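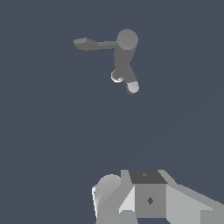

Sim view with the wrist block in the foreground, plain gray materials

Zalinier arm model vs. Vonach, same controller

torquebin
Posted Monday

I've been trying the Zalinier and Vonach controllers on the same one-legged model in sim before I commit to either for the real arm. Both get the same gains file and the same start pose. I ran each for 40 trials. Zalinier finished all 40. Vonach threw a joint limit error on 13 of them, mostly on the side joint.

My question is whether the limit errors are a Vonach problem or a model problem. I took the model from the Skestance pack and didn't change anything except the foot friction.

kkeskinen
What timestep? The Skestance models were tuned for 2 ms. If you run Vonach at its default it steps slower than that and the side joint overshoots.

torquebin
Default on both. I didn't know Vonach's was different. Will rerun.

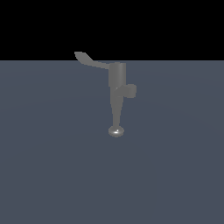

Reran overnight with 2 ms on both. Vonach is down to almost none, and the ones left all happen right after reset. Zalinier didn't change. So the timestep was most of it, thanks.

I still like Zalinier better for logging. It writes joint torques without a plugin and the files open in anything. Vonach wants its own viewer, and the viewer takes forever on long runs.

old_servo
I don't agree that this tells you much about the real arm. A leg with a ball foot on a flat plane is a contact problem. Your arm is going to be holding a gripper out at full reach and the trouble there is cable drag and backlash. I'd put both controllers on the bench for a day and skip the sim.

torquebin
I don't have a bench for a day. I have the arm until the end of July and I share it.

kkeskinen
Half agree with old_servo. Sim won't pick the controller for you, but it did catch a timestep mismatch, and I'd want that found before there's a motor attached.

old_servo
Fair enough on the timestep. I still wouldn't quote the 40 trials as a comparison.

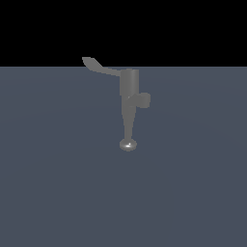

Controllers > Reset behavior

mpalm14
Splitting this off because I have the same reset error. On Vonach the integrator isn't cleared when you reset the model, only the joint positions are. Call the controller reset first, then the model reset. The order matters.

torquebin
That did it. Zero errors in 14 resets, and I was getting one every few before.

kkeskinen
Is this in the manual anywhere?

mpalm14
Not that I found. I got it from Karppinen support and it took a couple of emails.

old_servo
On hardware the same thing gives you a kick at startup. Keep the torque limit low the first time you enable it, whatever the sim says.

torquebin
Will do. I'll post the bench numbers in the other thread. For the gripper I'm still undecided, so if anyone has run the Karppinen one on a Vonach wrist, I'd like to know how you did the wiring.

- Kerttu Keskinen (kkeskinen)
I have, but with an older wrist. Send me a message and I'll dig out the pinout.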